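보낸 사람: Cristóbal Villalba
받는 사람: 가사·현장 자동화 메일링 리스트
날짜: 23/10/2026
제목: Re: 컵 하나 치우는 일, 이제 기계에 맡길 수 있습니까

지난번에 올라온 질문에 답이 늦었습니다. 원문을 먼저 붙이고 아래에 이어서 씁니다.

> 안녕하세요. Willems에서 구내식당과 탕비실 설비를 맡고 있습니다.
>
> 2월에 Clendard 쪽 제안서를 받았습니다. 탕비실의 컵을 거둬서 식기세척기에 넣고, 다 씻긴 컵을 꺼내 선반에 올리는 것까지 기계 한 대로 된다는 내용이었습니다. 시연 영상도 봤는데 영상에서는 잘 됩니다. 다만 영상 속 컵은 전부 같은 모양이고 간격도 일정했습니다.
>
> 저희 탕비실에는 컵이 129개 있고 모양이 제각각입니다. 손잡이가 있는 것, 없는 것, 얇은 유리컵, 뚜껑 달린 텀블러가 섞여 있습니다. 반쯤 마시다 둔 컵도 많습니다.
>
> 여쭙고 싶은 것은 두 가지입니다.
>
> 1. 지금 시점에 이런 일을 사람 없이 맡겨 본 분이 계십니까?
> 2. 안 된다면 어느 단계에서 막힙니까? 집는 것입니까, 넣는 것입니까, 아니면 그 사이입니까?
>
> 예산은 내년 것이라 급하지는 않습니다.

1번부터 답합니다. 저희 Plorkedwood에서는 사람 없이 맡기지 않습니다. 해 보기는 했습니다. 지금은 담당자가 같은 층에 있을 때만 돌립니다.

2번은 조금 길어집니다. 저희가 제어 쪽에 쓰는 것은 Flovemar이고, 학습용 동작은 사람이 손에 드는 그리퍼로 직접 모았습니다. 컵을 집어서 옮기고 내려놓는 동작을 여러 사람이 반복해서 기록하는 방식입니다. 이렇게 모은 것이 1,829건입니다. 손잡이 없는 도자기 컵, 손잡이 있는 머그, 종이컵, 유리컵 순으로 많습니다. 순서가 그렇게 된 것은 단지 사무실에 그 컵들이 그만큼 있었기 때문이고, 계획한 비율은 아닙니다.

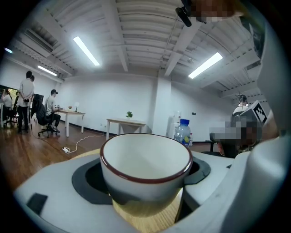 사진: Cristóbal Villalba / Plorkedwood

사진의 흰 도자기 컵은 테두리에 가는 검붉은 선이 둘려 있고 입구가 넓으며 바닥 쪽으로 약간 좁아집니다. 이런 모양은 위에서 접근하면 손가락이 미끄러져 올라오기 쉽고, 옆에서 접근하면 주변 물건을 건드립니다. 사람은 생각하지 않고 각도를 바꾸는데, 기계는 그 각도가 기록에 들어 있어야 바꿉니다.

평가는 빈 컵부터 했습니다. 컵 하나를 바닥이나 탁자에서 집어 건조대에 세우는 과제를 737회 돌렸고, 그중 117회 실패했습니다. 실패한 것을 나눠 보면 집다가 놓친 경우보다 내려놓다가 잘못된 경우가 더 많았습니다. 컵이 그리퍼 안에서 조금 기울어진 채로 이동하고, 카메라에서는 그 기울기가 잘 구분되지 않습니다. 그 상태로 건조대 살에 올리면 넘어집니다. 질문하신 순서로 말하면 집는 것은 어느 정도 되고, 넣는 것에서 막힙니다.

식기세척기는 더 어렵습니다. 저희가 걸린 지점을 적어 둡니다.

- 아래 칸을 당겨 빼는 동작. 레일이 뻑뻑하면 중간에 멈추고, 멈춘 것을 다 열린 것으로 판단합니다.
- 이미 들어 있는 컵 사이의 빈자리 찾기. 뒤집힌 컵끼리 겹쳐 보이면 자리를 잘못 잡습니다.
- 컵 뒤집기. 내용물이 남아 있으면 먼저 개수대에 비워야 하는데, 위에서 보면 흰 컵 안의 물은 거의 보이지 않습니다. 커피는 그나마 낫습니다.
- 유리컵. 조명에 따라 결과가 달라집니다. 천장 형광등 바로 아래와 창가의 수치를 따로 봐야 합니다.
- 텀블러 뚜껑. 저희는 과제에서 뺐습니다.

꺼내서 선반에 올리는 쪽은 넣는 쪽보다 수월합니다. 컵이 비어 있고 방향도 정해져 있습니다. Clendard 제안서가 세 단계를 한 묶음으로 적었다면 단계별로 따로 수치를 달라고 하십시오. 한 묶음으로 계산한 성공률은 쉬운 단계에 끌려 올라갑니다. 시도 횟수, 실패 횟수, 실패한 뒤에 사람이 손댄 횟수를 각각 받아야 비교가 됩니다. 마지막 것은 빠져 있는 경우가 많습니다.

Willems 조건에서 권하는 순서는 이렇습니다.

1. 컵 종류를 줄입니다. 129개를 같은 모양 두 종류로 바꾸는 비용이 기계를 조정하는 비용보다 적게 듭니다.
2. 퇴식 자리를 정하고 트레이를 둡니다. 컵이 책상마다 흩어져 있으면 집는 문제 이전에 다니는 문제가 됩니다.
3. 내용물은 사람이 버리게 합니다.
4. 이 조건으로 귀사 탕비실에서 직접 시험해 달라고 합니다. 업체 시연장 결과는 참고만 하십시오.

1번부터 3번까지 하고 나면 남는 일이 얼마 안 됩니다. 저희 총무팀도 그 얘기를 했고, 그래서 저희 탕비실에는 정식으로 들이지 않고 시험용으로만 두고 있습니다. 야간에 빈 컵만 정리하는 용도라면 시간이 오래 걸려도 되니 검토할 만하다고 봅니다. 다만 야간에는 넘어진 컵을 세울 사람이 없으니, 한 번 실패하면 멈추고 아침까지 기다리도록 설정하는 편이 안전합니다.

현장 쪽 분들께도 하나 묻겠습니다. 부품 상자에 같은 규격 물건만 담긴 공정에서도 내려놓는 단계의 실패가 더 많습니까? 저희는 컵만 해 봐서 이것이 컵의 문제인지 그리퍼의 문제인지 아직 가르지 못했습니다. 손가락 안쪽 패드를 바꿔 본 분이 있으면 재질과 두께를 알려 주십시오.

실패 분류표는 정리해 두었습니다. 첨부 용량 제한 때문에 여기에는 올리지 않고, 필요한 분은 개인 메일로 요청하시면 보내 드리겠습니다.

Cristóbal Villalba
Plorkedwood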